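The River Gives Back a Kettle

A long morning on the banks of the Gosling, where the people of Leterville have made a habit of hauling out what others throw in

By the time I found the landing, down a gravel road I had driven past twice, the first canoe was already coming back low in the water with a bicycle lying across it. It was ten past seven in the morning, there was still mist under the railroad bridge, and a woman in chest waders was standing knee-deep at the edge with her arms out, ready to catch the bow.

"Front wheel's still good," she called up to me, by way of hello.

This was Ute Ehlers, and I would spend most of the next five hours trying to keep up with her. She is sixty-eight, she grew up on a lake a long way from here, and she came to Leterville for a two-year teaching job that has now lasted, with one change of school, for most of her life. She retired from the biology classroom a while back. What she does with her Julys, and a good part of the rest of her summers, is pull things out of the Gosling River.

The Gosling is a small river, and I say that with affection. You could throw a tennis ball over it in most places. It starts in the wet meadows above Nirwood, wanders down through hay fields and second-growth maple, squeezes past the old tannery in Leterville and then slows right down and spreads itself out into a marsh before it meets the lake. People around here fish it for smallmouth, and kids swim under the bridge even though their parents tell them not to. For a good many decades people also treated it as the place where you put whatever you no longer wanted to look at.

"You have to remember there was no dump in the township for years," Ute told me, while she worked a tangle of fishing line off the bicycle's pedal with a pair of kitchen scissors. "If you lived on the ridge you had a gully behind the barn. If you lived in town you had the river. I don't hold it against the old ones. The ones who drive out with a truckload of tires last October, those I hold it against."

The cleanup has been going for nine summers now. The first year it was Ute, two of her former students and a borrowed rowboat that leaked. This year there were canoes pulled up all along the gravel, a flatbed trailer backed down to the landing, a folding table with coffee and a great many muffins, and a line of people in old sneakers waiting to be told which stretch was theirs. I was given a pair of gloves that had belonged to somebody with much bigger hands, and assigned to the reach below the tannery, with Ute and a quiet high school senior who turned out to be a very strong swimmer.

I should say something about how it works, because I had imagined people strolling along with pointed sticks, and there is a bit of that, but most of it is slower and muddier. You wade in from the downstream end and work up, so that the silt you kick loose drifts away behind you and you can still see your feet. You feel around with your toes. When you hit something that isn't a rock you reach down and find out what it is, and I will admit that this takes some getting used to. Bottles go in a mesh bag clipped to your belt. Metal goes in the canoe. Anything with mussels living on it gets set down on the bank and looked over first, and the mussels are picked off one at a time and put back where the current is right for them.

The mussels are the reason Ute started, and if you have an hour she will tell you about them. I had an hour. There are five kinds in the Gosling, two of them getting scarce in this part of the state, and they need clean gravel to settle into. They don't get it when the gravel is under a sheet of roofing tin. They also need particular fish, since the young ones hitch a ride on the gills for a few weeks before they drop off and start life on the bottom. Ute held one up for me, a brown, plain thing the size of a bar of hotel soap, and turned it so I could see the growth rings.

"Older than him," she said, nodding at the high school senior, and she tucked it back into the riverbed with two fingers, the way you would plant a tulip bulb.

We found, in our stretch, a shopping cart, the lid of a washing machine, a length of chain so heavy that it took three of us and some bad language, more beer cans than I cared to think about, and a kettle. The kettle was enamel and had a crayfish in it. Ute tipped it gently until the crayfish backed out, gave us what I can only call a dirty look, and shot off under a ledge. Then she rinsed the kettle and hung it on the canoe's thwart, where it clanked for the rest of the morning.

Around the bend we could hear the crew from the Gredari outfitters, who lend their canoes every summer and close the shop for the morning to come along. They sing. I was told beforehand that they sing, and I had thought it was a joke.

A good deal of what comes out of the river is crockery. There was a boarding house beside the tannery once, and it seems that when a plate cracked it went out the back window, and when the place finally closed, a lot of perfectly sound dishes went the same way. You find the pieces all through the gravel there, worn smooth at the edges. Several people in town collect them, and it has made them look at the cups in their own cupboards a little differently, or so they say.

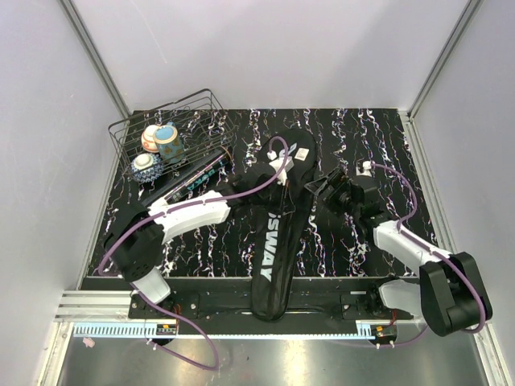

Crockery in a wire basket, one of them blue with a light blue interior.

At eleven everybody comes off the water, whether they want to or not. Ute is strict about that. Cold feet make for clumsy people, she says, and the worst injury they've ever had, a gashed shin, happened at ten to twelve in the second year when someone wanted to bring in just one more tire. So the canoes come back, the trailer fills, and then there is the weighing.

The weighing is the closest thing the day has to a ceremony. A farmer from up toward Nirwood brings a platform scale that he otherwise uses for calves, and everything goes across it in batches while one of the younger children calls out the numbers and another writes them in a school notebook. Last year's total was 739 pounds. People had been talking about it since the coffee table opened, and there was a strong feeling at the landing that the shopping cart alone ought to put us over.

It did, with the chain helping. We came in at 769. There was a cheer, and the Gredari people sang something, and a man I hadn't met shook my hand with great feeling and left most of a handful of mud in it. Ute wrote the figure on the back of her own hand in ballpoint and looked at it for a while.

I asked her if she was pleased, and she thought about it longer than I expected.

"I would like to be bored," she said. "I would like us to come here one summer with all these canoes and find nothing, and have to stand around and eat muffins. In the fourth year we took out 1000 pounds and everybody was so proud, and I went home and was sad the whole evening. But then you go down in September and the gravel is bright where the tin was, and there are little ones in it. Little mussels, like a fingernail. So you come back."

The scrap metal goes to a yard in the next county, and what it brings in pays for gloves and the trailer's gas. The tires are harder. The township has agreed to take them without a fee this one time of the year, after what I gather was a long winter of polite letters. The glass is sorted on the bank by color. The bicycle went home with the high school senior, who had been eyeing it since breakfast and who thought he could do something with the frame.

I stayed until the trailer pulled out, mostly because my socks were drying on its fender and I kept forgetting to go and get them. The mist was long gone by then and the river had cleared behind us. A heron came down on the far side, at the spot where we had wrestled with the chain, walked a few steps and started fishing. Two little girls lay on their stomachs on the landing with their faces nearly in the water, looking for crayfish, and every so often one of them would shriek.

If you'd like to see the Gosling for yourself, the easiest way is to put in at the landing below Nirwood and let it carry you down to Leterville, which takes a slow afternoon with a stop for sandwiches. The water is at its best from late May until the middle of July. After that you will be getting out to drag the boat over the shallows, and if you do, please shuffle your feet and mind where you put them. Take a mesh bag along. There is a barrel for metal at the landing, painted green, and a smaller one beside it for bottles, and Ute empties both of them herself on her way to the bakery.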